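Thread: Folding track pants so they stay folded
Board: Laundry and Linens

Wamgate_Mom
Posted November 2022

Hi all! I'm folding on my daughter's bed again (the only flat surface in this house that isn't covered in mail) and I'm stuck on the slippery black pants with the piping. Everyone here owns a pair or 2, and no matter how neatly I stack them, the whole pile slides over by the time I get down the hall. I've tried rolling, I've tried the thirds method, I've tried just being nice to them. How do you all do it?

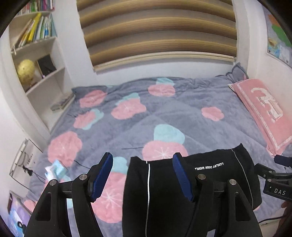

Reply 1 - lustum_linens

Oh, I love that quilt, those big pink flowers are so cheerful! For the pants, hold them up by the waist first and give them one good shake, then lay one leg over the other so the piping lines up. The piping is your ruler. After that I fold in half, and in half again, and they go in the drawer standing up on edge like file folders.

Reply 2 - revano612

I have to disagree with the drawer, sorry. Anything black with white print on it goes on a hanger at my house, because I've had lettering stick to itself in a tight drawer and peel right off. Clip hangers, cuffs at the top, done. Turn them inside out for the wash too.

Reply 3 - lustum_linens

Mine have been in drawers for 9 years and the print is fine! I do think it depends on the dryer - I never put that kind of thing on high.

Reply 4 - Wamgate_Mom

We have maybe four clip hangers and my husband's good slacks have claimed them all, so drawer it is for now. The piping trick is helping already, thank you. And the quilt is the softest thing we own, but it grabs every bit of lint within 1000 feet, so I probably shouldn't be putting black pants anywhere near it.

Reply 5 - revano612

Put an old flat sheet down over the fluffy stuff before you start. You'll save yourself an hour with the lint roller, and you can bundle the socks up in it when you're through.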